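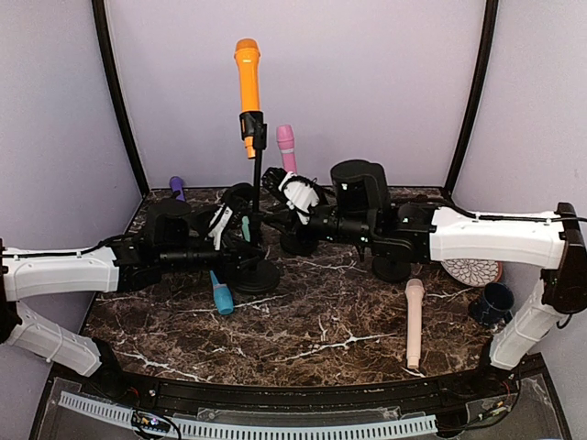
Two-arm cell, microphone sorting study: pre-run check
Completed by: Gwawr Wogan
Reviewed by: Begoña Mateos
Block: November, 100 trials

1. Base mounts tight, both arms. OK
2. Cables along upper segments free through full reach. OK. Left one had been rubbing at the elbow, re-tied.
3. Gripper fingers close evenly. Left OK. Right closes late, see comments.
4. Emergency stop tested from both sides of the table. OK
5. Stand base seated, clip holds a microphone upright. OK
6. Wiring under the acrylic panel, no bare ends. OK
7. Plate and mug in the set as distractors. OK
8. Speed limit loaded for handover trials. NOT DONE at first check, loaded and rechecked.

Comments
Item 3: right gripper recalibrated, offset now 493. Paavo wants the old value kept in the log so the earlier block can be compared.
Item 5: a trial counts as a success only if the microphone stays in the clip after the gripper lets go. Leaning on the stand is a fail.
Item 8: trial 902 was run without the limit. Leave it out of the handover results. Assunta has marked the file.

Open: spare clip for the stand, ordered from Dolano.
Cleared to run. Repeat items 2 and 3 at the halfway point.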